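Moving the studio shelves

Oct 8, 2021

The big shelving unit is finally out of the back room. We had been talking about it since February, and last week Angus Rankin had a free morning, so we emptied it, walked it through and put it up in the main space at Trarkholm.

I measured first this time. The spot I wanted is 87 inches wide at the floor, and the unit fits in there with room left over to get a broom past. The last time I moved furniture in this building I went by eye and ended up carrying a desk back up the stairs the same afternoon.

Emptying it took longer than moving it. It had six years of stuff in it: paint cans, extension cords, three boxes of catalogs from Gillies that nobody had opened, and a bag of curtain hooks. I threw out most of the paint. The catalogs went into recycling except for one, which has the parts numbers for the old lamps. Calum Skinner wanted the cords, so those are in his car now.

I looked at buying something new before we did all this. Grostudier had a unit I liked for 267 dollars and Skinaton had nearly the same one for 251, but both were shorter than ours and had doors. I don't want doors. If there's a door on it I forget what I own and buy it again.

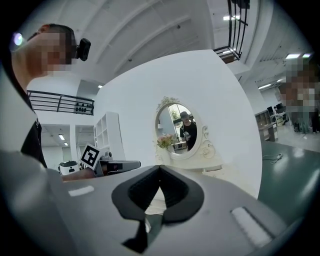
The other question was what to do about the curved wall. You can't push anything flat against a curve, so there is always a gap somewhere behind it. I thought about filling it with a strip of wood and painting it white, and I may still do that over the winter. For now I'm leaving it. From the corridor side you don't notice, and from upstairs you'd have to lean over the railing and look for it.

White was the right call for the shelves. I had wanted to paint them dark green, and Angus talked me out of it while we were sanding the one rough corner. Against that wall a dark unit would look like a wardrobe somebody left behind.

I'm trying not to fill it too fast. My rule is that a thing only goes on the shelves if we've used it in the past month – so tape, the good scissors, the first aid box, the sign-in book. Everything else stays in the boxes until someone comes asking for it. Calum thinks the boxes will still be there next fall, and he may be right.

I still need two brackets to fix the top to the wall. The hardware store only had short ones, and with the gap they don't reach. I've ordered a longer pair and they should be in by the end of next week. Until then please don't climb on it or hang coats off the side.

The back room needs sweeping and a new light bulb. I'll do that next.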